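3.2 Collection of Demonstrations

Demonstrations were recorded in two modes. In the first, which we call hand guiding, the operator holds the arm behind the wrist and moves it through the task while the controller compensates for gravity. In the second, remote control, the operator sits at a separate desk and moves a six-axis input device whose motion is scaled and sent to the arm as a velocity command. Both modes write to the same log format, so a policy can be trained on either set or on the two combined without any change to the loader.

The task is the same in both modes. A bin is filled with mixed household items, and the operator must bring the gripper to one item, close on it, lift it clear of the rim and hold it there until the log is stopped. The operator picks the item. We did not prescribe an order, because an earlier pilot at Mornholm had shown that operators who follow a list tend to attempt poor grasps on blocked items, and those attempts made up a large share of the discarded logs. Between demonstrations the items are stirred by hand and no attempt is made to restore an earlier layout.

Hand guiding has a known drawback in bin picking. When the target lies close to a wall, the operator's forearm and the wrist of the arm compete for the same space, and the operator tends to choose a steeper approach than the one he or she would choose with a free hand. Zwahlen's notes from the February sessions mention this repeatedly. Remote control removes the conflict but takes away the sense of contact, and first contact with the bin floor is often harder than intended. We limit the downward speed to 70 mm/s inside the bin volume for this reason. The limit applies in both modes, although in hand guiding it is rarely reached. 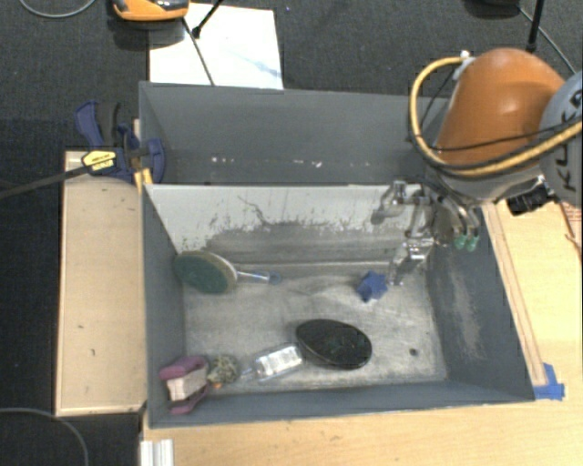 Item choice was guided by variety of shape and surface. The set includes a round-headed scrubbing brush, a clear plastic bottle and several smaller objects that can roll or slip under their neighbors. Clear objects are of interest because depth readings on them are unreliable, and a human operator working by eye does not share that weakness. Small objects near the floor force the fingers into a narrow range of heights, and the resulting trajectories carry more information about the final approach than those for large items (Figure 4).

Figure 4. The bin workspace used in both modes, with a set of mixed items and the gripper inside the bin.

Each log contains joint positions, commanded and measured wrist velocity, gripper opening, and images from the fixed workspace camera. Joint data are stored at the controller rate and later resampled to the camera rate by linear interpolation. Gripper opening is held constant between samples, as interpolation would produce partial closures that were never commanded. Timestamps come from a single clock. An offset between the camera and the controller was found during the first sessions and corrected in all logs before training; logs for which the correction could not be verified were dropped.

3.3 Operators and Screening

Two of the authors' colleagues, Fotis Liapis and Rupert Zwahlen, served as operators. Liapis had used the Gultura input device before and Zwahlen had not. Each practiced for 90 minutes per mode before any log was kept. After screening, 129 demonstrations remained, and 19 of these were set aside for validation. The split was made by session, so that no layout derived from the same stirring sequence appears on both sides.

Screening was done in two passes. The first pass is automatic and rejects logs with missing images, a joint limit warning, or a gripper that never closes. The second pass is manual. A reviewer plays the log at normal speed and rejects it if the operator drops the item above the rim or touches a bin wall hard enough to shift the arm visibly. Light contact with the walls was accepted. Removing it would bias the set toward items in the open center of the bin, where the policy already does well with few examples.

Pauses required separate treatment. In remote control the operator often stops just above the item to judge depth, and a policy trained on the raw data learns to stop there too, sometimes without resuming. Following the trimming rule used in the Drultgate recordings, we remove samples in which both the wrist speed and the gripper speed stay below a fixed threshold, but keep the last few samples of each pause so that the change of direction is preserved. The same rule was applied to hand guiding, where it had little effect.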